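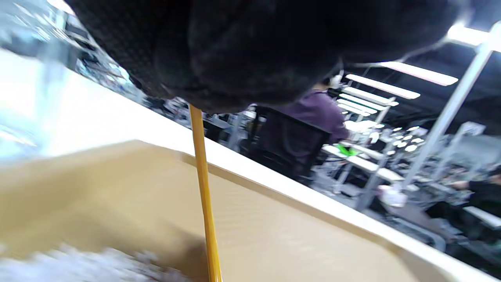 4.2. Use of the park after the opening

The municipal park of Tralberg was opened to the public in May, after a long period in which the ground stayed closed behind a fence. Our survey was made in the weeks that followed. We asked 200 households in the streets next to the park how often they go there, and for what purpose. Of these, 175 gave answers that we could use. The remaining forms were incomplete and we left them out.

Most visits were short. Respondents came on foot and stayed less than one hour, mainly with children or on the way to the market. The naming of the park, which was much discussed in the town council, seems to have had little effect on these habits. Only eight respondents mentioned the name at all, and three of them used the old one.

A similar result is reported by Todorova for a smaller garden in Dalex, although in that case the questions were put at the gate and not at home. We therefore compare the two places with some caution (see Figure 3). People who never enter a park cannot be reached at its gate, and in our sample they form an important group. Their most frequent reason was the lack of benches in the shade. The distance from home was named less often than we had expected.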